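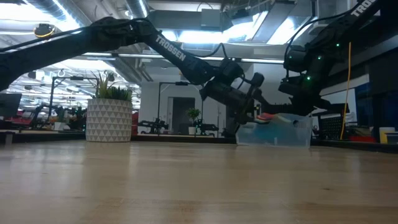
Plandley Measures is a small collection of notes and pictures on one humble chore, the putting away of kitchen measuring cups. We started it in July, when Ezequiel Robles and I found we had opposite habits - he nests everything, I toss everything into one box - and wanted to write down which way suited which kitchen. Most entries use a clear plastic bin on a light wood table, and I have grown very fond of bins you can see into. With the frosted kind you can still make out blue at the bottom while you are holding the next piece over the rim, and that is often all you need to know.

The collection holds 477 entries, and 223 of them deal with nested sets. Each entry gives the storage method, the order of the cups and a short comment from whichever of us wrote it.
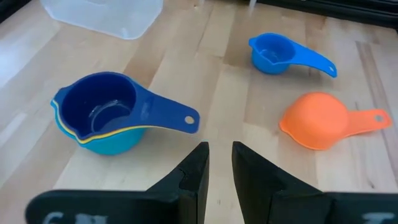
Color names were our biggest headache. Ezequiel writes "teal" where I would write "turquoise," and we have let both stand in the comments, but the color column uses a single list. Please search that column first! A cup with a spout is still filed under "cup," and handles with a hole for hanging get a "yes" in the last column. 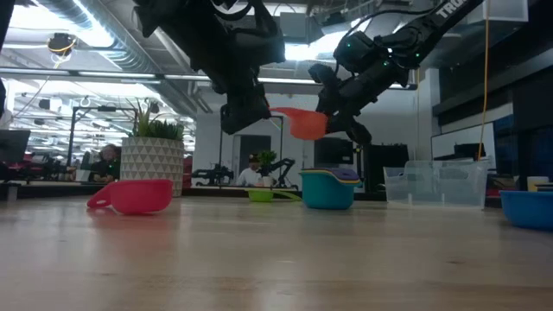
Parvathi Namboodiri

Corrections are very welcome, especially for the entries where a stack is recorded from the top down. We meant to list every stack from the outermost cup inward and slipped now and then. Version 2 will put those right.

Last updated 28 November 2020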